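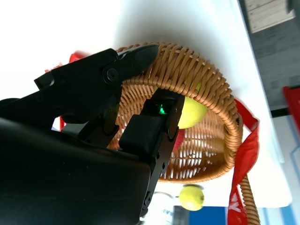 The police department in Grutska put out its yearly crime numbers in October, and by lunchtime three people had sent me the same chart. Burglaries down 36 percent! I live four blocks from the Diretti shopping plaza, where the pharmacy now keeps razors behind a locked panel, so I read the whole report before I let myself feel safer.

It runs 11 pages. Five of those are photos of officers at parades.

The 36 percent is on page two in very large type. The footnote is on page nine. It says that starting last spring, a break-in to a detached garage or shed is no longer counted as a burglary unless the building is "regularly occupied." Those now go under "theft, other." I flipped to theft, other. It went up. There's no chart for that one.

I'm not saying anyone cooked the books. There may be a perfectly dull reason for the change, like a new records system or a state form with different boxes. But if you change what you're counting halfway through the year, you can't lay the two years side by side and take a bow. My neighbor's shed got cleaned out in June (mower, trimmer, two bikes, a cooler for some reason) and as far as the big number is concerned, that wasn't a burglary. He still had to buy a mower.

Then there's Jusevano, the company that sells the city its license plate readers. They get a page and a half in the report. The cameras "contributed to" 100 investigations. I have read that sentence many times and I still don't know what it means. Did a camera find a stolen car? Did somebody type a plate into a search box, get nothing, and go back to making phone calls? Both could be a contribution. The report doesn't say how many of the 100 ended in an arrest, or how many of the arrests ended in anything at all.

I wrote to the department's records office and asked. I got a polite reply telling me the figure was supplied by the vendor. So the company selling the cameras is also the one grading them, and the contract is up for renewal this winter.

The local news site ran the press release nearly word for word, with "Burglaries Plunge" on top. I left a comment about page nine. Someone answered that people like me are never happy when there's good news, and someone else wanted to know why I hate the police. I don't. The one time I called them, after a guy tried my back door at 2 a.m., a car was there in minutes and the officer was kind about my bathrobe. I'd like her department to have honest numbers too.

Over in Chin, which is smaller than we are and has less money, they post every reported incident in a plain spreadsheet, old category and new category in separate columns. It's ugly and it loads slowly. I spent an evening in it and came away knowing more about Chin than about the town I pay taxes to.

I've put in a request for our shed and garage reports, both years, under the old definition. They have a few weeks to answer. I'll post whatever I get, including if burglaries really did drop and I have to eat this.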